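Kyrylo Tkachuk on Salt, Water and Slow Cabbage

Kyrylo Tkachuk runs the fermentation room at Kekado, a small producer of sauerkraut, brined cucumbers and beet kvass. He trained as a food chemist and talks about cabbage mostly in percentages. We spoke in July, between two batches.

The first thing he wanted to discuss was salt. Home recipes tend to give it in spoons, and he considers this the main source of bad kraut. "A tablespoon of coarse salt and a tablespoon of fine salt are different amounts of salt," he said. "Weigh the cabbage after trimming, then take two percent of that. If you have 1739 grams of shredded cabbage, you need just under 35 grams. I round down to 34 and it makes no difference I can measure."

Below one and a half percent, he said, the leaves soften too quickly. Above three, the fermentation slows and the result needs rinsing, and rinsing takes the flavor with it.

He uses late-season white heads and shreds them to a width of 4 millimeters. The salt is worked in by hand until liquid collects in the bottom of the tub. Pounding is not part of his method. "It breaks the cells, fine, but so does waiting. Salt it, leave it for 50 minutes, come back. Most of the brine has come out by itself." 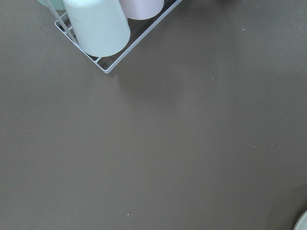

On temperature he was more cautious. Kekado keeps its room at 18 degrees Celsius. A warmer kitchen will produce acid sooner, but the early stage, dominated by Leuconostoc, is shortened, and he thinks the flavor is flatter for it. A cooler one is safe but slow. He suggests that home cooks pick the least changeable spot they have, even if it is a little too warm.

His colleague Hiyori Ueda handles the acidity readings and joined us for part of the conversation. She looks for a pH below 4.6 within the first few days and continues to sample until the figure stops moving. "Usually it settles near 3.5," she said. "Paper strips are good enough at home. Take the liquid from the middle of the jar, with a clean spoon, and don't put it back."

I asked both of them about the white film that sometimes forms on the surface. Ueda called it yeast in most cases and said she skims it. Fuzzy growth, or anything pink, green or black, means the jar is thrown out. Tkachuk added that film is a sign of air getting in, and that the cabbage should be weighted so that all of it stays under the brine. If there is too little liquid, he tops it up with a two percent solution, 20 grams of salt dissolved in 980 grams of water.

Caraway goes in at half a gram per kilo. Carrot he allows, up to five percent by weight, and he warned that more will speed things up because of the sugar. Garlic he leaves to the cucumbers.

The finished kraut is moved to the refrigerator after three to four weeks, still in its brine. Tkachuk eats his with sunflower oil and raw onion. Ueda puts hers in miso soup, added after the pot is off the heat.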